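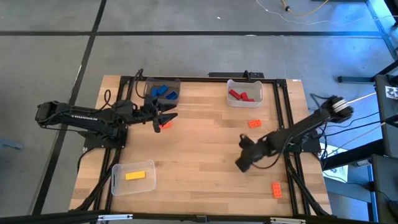 *Blocks, bins and two arms at the Retex open day.*

I have a five-year-old at home who can sort blocks by color. He chooses not to. So when Retex announced an open day at its lab in Cincombe, with robots tidying up toys, I signed up the same evening and told my family it was for professional reasons.

My profession is payroll.

The drive took 49 minutes, of which a good chunk was spent in the parking lot following paper arrows to a door marked Deliveries. Inside they gave me a name sticker and a cookie the size of a hubcap, then walked us through in small groups. Our guide was a patient man called Vidmar who had clearly been told to avoid jargon and was suffering for it. He would get as far as "end eff-" and correct himself to "hand."

The idea is simple enough. Blocks start on the table and are supposed to end up in the bin with their own kind. Two arms share the job, one from each side, and they have to stay out of each other's way, a thing my husband and I have yet to manage in a kitchen. Vidmar told us they run the same little chore up to 1,000 times before they trust it, moving the blocks between tries so the arms can't just memorize where everything was.

I asked if they ever got bored. He thought I meant the arms.
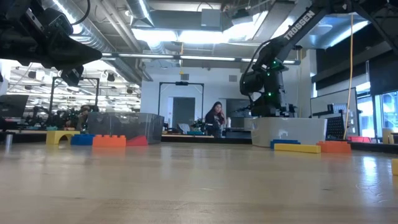

What surprised me most was how ordinary the place felt. I had pictured glass walls and people in white coats. It's benches, ducts, cables, monitors, and grown adults standing near toys with serious faces. Someone in our group asked about jobs being lost, and Vidmar said that so far the only job affected was his, and that it had gotten longer.

The open day had a demonstration on the hour, and I stayed for two of them. In the first, an arm went down for a block, closed its fingers on nothing with great confidence, and carried the nothing over to a bin. It let go of it very gently. The group applauded. I think we were on its side by then - a crowd will root for anything that fails politely.

The second went better. It was slow, though. I timed one block at 42 seconds from the first twitch to the drop, and a man from Flonton behind me said his grandmother could do it faster. Vidmar said his could too, but she wouldn't do it all night. 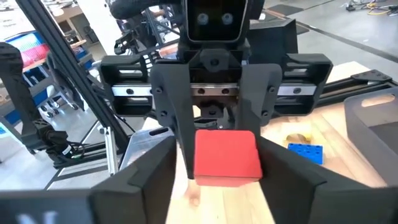 **Anika Ridgeway**

I keep going back to the faces. One of the robots has a screen for a head, with two round gray eyes on it, and I spent far too long trying to work out what it thought of me. According to Vidmar the eyes do no seeing at all and are mostly there for visitors. I was a visitor. They worked on me completely.

There was a feedback form on the way out, asking us to rate our comfort around robots from zero to 100. I put 49, in honor of the drive, and took a second cookie for the road. Under "How could we improve?" I wrote that they should put out socks next year. The woman collecting the forms read it and said, with real feeling, "Oh, socks are awful."

At home I told my son there were robots in Cincombe that put their blocks away when asked. He wanted to know what they got for it. I said nothing, they just do it, and he looked sorry for them and went back to filling my left boot with bricks.

Retex says the next open day will be in May. He's coming with me, and he has asked if he can bring the boot.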